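Zelance and the subscription that wasn't there in July

14 June 2026

I bought the Zelance doorbell last July on the strength of one line on the box: local storage, no monthly fee. I've still got the box. I keep boxes, mostly for resale, and in this case for arguments.

Last week the app updated itself overnight and the Events tab got a new look. Rounder icons, lots of grey. It also got a little padlock beside any clip older than two days. Tap the padlock and you're invited to join Zelance Plus for $5 a month. My clips are on a memory card inside the base station, which sits on a shelf in my hallway, plugged into my power and my router. I paid for the card too.

There was no email. The release notes for the update read, in full, "Performance improvements and a refreshed Events experience." I went looking for a support article and the closest I found was a page called Understanding Your Timeline, which explains that older events are "organised for Plus members". Organised is doing a fair bit of work there.

To be fair to them, the files themselves haven't been touched. I pulled the card, stuck it in my laptop and every clip was sitting in dated folders, playing without complaint. So the recording still happens. What's been fenced off is the bit where you look at it on your phone, and I'd have thought that was most of the reason a person buys a doorbell with an app.

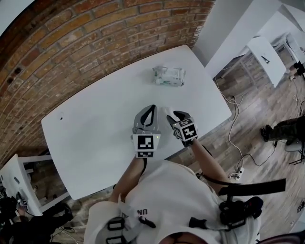 Can you still watch older clips without paying?

Only by taking the card out of the base station and reading it on a computer. The phone app shows the last two days for free, and the doorbell isn't recording while the card is out.

I wrote to support anyway. The first reply told me to restart the router. The second told me that my feedback was valued and had been passed to the product team, and offered me a 30 day trial of Plus, which wants a credit card up front and renews by default. I declined. A trial of something I had in May is a strange sort of gift.

The theory doing the rounds on the Nirkside forum is that it's a bug, and that the padlock was only meant for cloud clips. Maybe. A couple of people there say a fix is coming in the next version, though none of them could point to where Zelance said so. I've been reading that forum long enough to remember when the missing sirens on the Sutter cameras were a bug as well, and those owners are still waiting. Bugs that happen to come with a price and a payment screen deserve a raised eyebrow.

The other suggestion is to roll back to the old app. I tried it on a spare Android phone. It opens, it logs in, it shows the live view for 8 seconds or so of optimism and then throws up a full-screen notice that an update is required. No way past it that I could find. If you're on an iPhone you can't even get that far.

So what am I doing about it? Not a lot yet. The doorbell still rings and motion alerts still come through, late as ever. I've turned off automatic updates for the app, which I should have done a year ago. I've also been looking at the Tulluvis one, which claims to save to any network drive in a plain folder you can open with whatever you like. It costs more and it's uglier, and their website says "no subscription required" in large friendly letters, exactly as Zelance's did. I'd like to hear from someone who's had one on the wall for a couple of years before I go drilling new holes in the brick.

If Zelance answers my third email I'll add it underneath.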